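Plums from the market - bag or basket??

plumduff29
Probably a daft one. Do you lot take fruit out of the bag when you get home or leave it in? I've always left it. Grapes, plums, tomatoes, all stay in the clear bag till they're eaten. Other half says everything should come out and go in something with holes. We've had 4 bags go manky since May and I'm getting the blame.

Lorraine Hinds
Out of the bag. Always. They sweat in there. Slotted basket, kitchen roll in the bottom, one layer if you can manage it. Fridge once they're ripe, worktop before that.

barker_allotment
Depends what it is. Grapes I leave in the bag, fridge, unwashed, and they go a week no bother. Plums out. Tomatoes never in the fridge, will die on that hill.

plumduff29
See thats what I thought with grapes!! What sort of basket though Lorraine? Wicker one I've got is horrible, bits drop off it

Lorraine Hinds
Plastic. White ones with the slotted grid sides, any hardware shop. Rinse under the tap and done. Sort of thing I mean, back right:
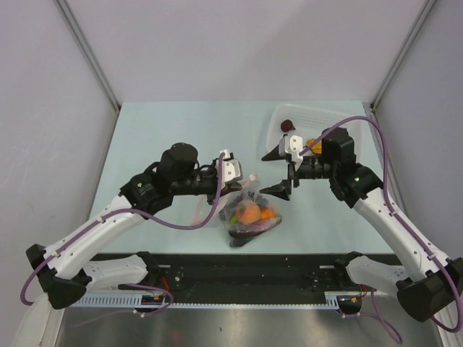 Bag in the middle, basket behind with a dark one and something orange in it

plumduff29
Oh right yes, seen those. Thought they were for pegs

tinribs
One little dark fruit and an orange something in it, Lorraine, living the high life

Lorraine Hinds
Got to start somewhere. Is it a plum or a cherry, can't tell at that size

barker_allotment
Going plum. Too dark for the cherries I get. Wouldn't put money on it.

Efua Baidoo
Going to disagree with Lorraine on the basket, sorry. Slots mark soft fruit. Had ripe plums with stripes pressed into them after one night. Shallow bowl, tea towel, job done. The basket is fine for hard stuff, apples, lemons etc

Lorraine Hinds
That's why I said kitchen roll??

Efua Baidoo
Missed that bit, reading on the bus. Still prefer a bowl. Air gets at the top and that's enough for the two days they last in our house

tinribs
Bag, top open, fridge drawer. 300 posts on this forum about fruit and I've yet to read one that changed my mind. Life's too short to be rehoming grapes

barker_allotment
Fair but check the bag. One split one at the bottom and the lot goes. Tip them out when you get in, bin the bad one, then put them back in if you must. Takes a minute

plumduff29
That might be where I'm going wrong tbh. Never look at the bottom ones. Do you wash before or after?

Lorraine Hinds
After. Just before you eat them. Wet fruit goes mouldy

Efua Baidoo
Agree with Lorraine on that one at least

tinribs
I wash mine before and dry them on a towel. Never had a problem. Come at me

plumduff29
Ok trying basket w/ kitchen roll for the plums, grapes staying in bag with the top open. Will report back if anyones still awake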